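Print this page | E-mail this page

Speaker notes: "What I learned from cooking one pot of beans a week"
Tilledthorpe Library community room, Aug 19, 2024

(Slow down at the start. I always race.)

Hi everybody, thanks for coming out. I'm Carmela Requena, and I run the bean table at the Savel food swap, so some of you have already heard me go on about soaking. You'll hear it again tonight, sorry!

Start with the notebook. Hold it up. I've written down every pot since I moved here, and the last entry is number 677. Let that land. Then tell the story of pot one, which was kidney beans, and how I boiled them so hard the lid rattled and half of them turned to paste while the other half could've chipped a tooth.

Ask who's had that happen. Wait for hands.

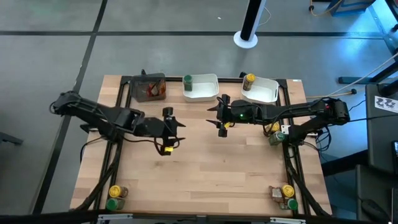
Okay, so why do beans do that? Mostly age. An old bean takes water in unevenly, and you can't tell by looking in the bag. Buy from a store that sells a lot of them. When Kiprono Gachanja ran the grocery on the corner he'd write the month on the bin in chalk, and I got spoiled by that.

Soaking: overnight, plenty of water, a good spoonful of salt. Yes, salt! Somebody is going to object here. My mother would have objected. Salt in the soak softens the skins, and I've done it both ways enough times to quit arguing about it.

If you forgot to soak (me, most weeks), bring them to a boil, turn off the heat, lid on, one hour. Drain, fresh water, carry on. For kidney beans say this part twice: a real boil for at least 10 minutes before you simmer, and never straight into a slow cooker raw.
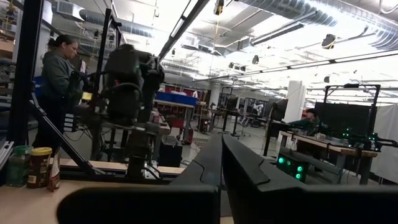
Now the flavor part, and I get carried away, so watch the clock. Onion cut in half, bay leaf, a glug of oil. Tomatoes and vinegar go in at the END. Acid keeps the skins tough. Geum-ok Koo told me that over the fence years ago and I didn't believe her, and I ate a lot of crunchy chili that summer.

Tell the Bralada supper story if there's time. We fed 30 people out of two pots and I'd forgotten the ladle. We used a coffee mug. Skip it if we started late. 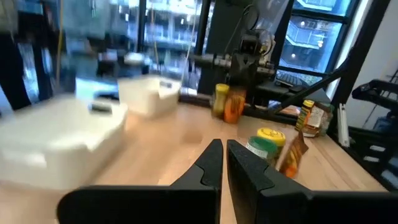
Tabletop with white plastic bins

Storage. Let them cool in their own broth, then freeze them flat in bags with enough broth to cover. Label them, because black beans and prunes look the same at six in the morning. Dry ones want a lid and a dark cupboard.

Money question always comes up, so have the bag and the can ready to compare. Dry wins, but I keep cans too, and I won't be snooty about it.

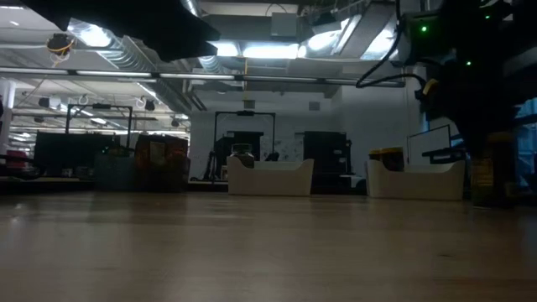

Take questions. If it goes quiet, ask what people do with leftover broth. (Mine goes in rice.) Recipe sheets are by the door. Remind them to take a scoop of the speckled ones home, and please return the scoop.

Comments

Iolo Wynne: Tried the salt soak on some navy beans and the skins stayed whole. I'm a convert.

Nighat Niazi: Does the one-hour method work for chickpeas? Mine were still chalky in the middle.

Carmela: Nighat, chickpeas are stubborn, give them the whole night if you can.

Contact | © 2024 Savel Food Swap | Back to top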